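Home | Products | Support | Manuals | Contact

Parnitz Launch Monitor — Set-Up Guide
Section 4: Placing and Leveling the Unit
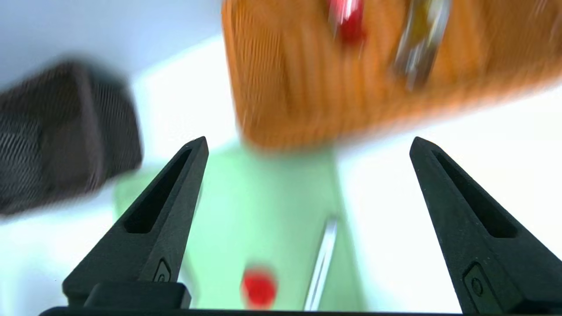
Complete Section 3 (Charging and Pairing) before you start. The unit must be level with the hitting surface, or launch angle readings will be wrong.

1. Set the unit on the ground beside the ball, 20 inches from the center of the tee position.
2. Turn the front face toward the ball. The arrow on the top cover must run at a right angle to the target line.
3. Adjust the rear feet until the level light stays green.
4. Hold the power button until the unit beeps twice.
5. Open the Kaimal app and select Range or Course mode.
6. Enter the altitude in feet. The factory setting is 0; the highest value accepted is 3000.
7. Hit three shots with a mid iron. Discard these readings.

Note: Left-handed players must select LH in the app before step 5. Moving the unit to the other side of the ball does not change this setting.

Note: The unit stores 336 shots. Older shots are erased first — export any you want to keep.

CAUTION: Do not stand the unit in front of the ball. Damage from club or ball strikes is not covered.

Go to Section 5 to set club lofts.

Last updated: November 12, 2018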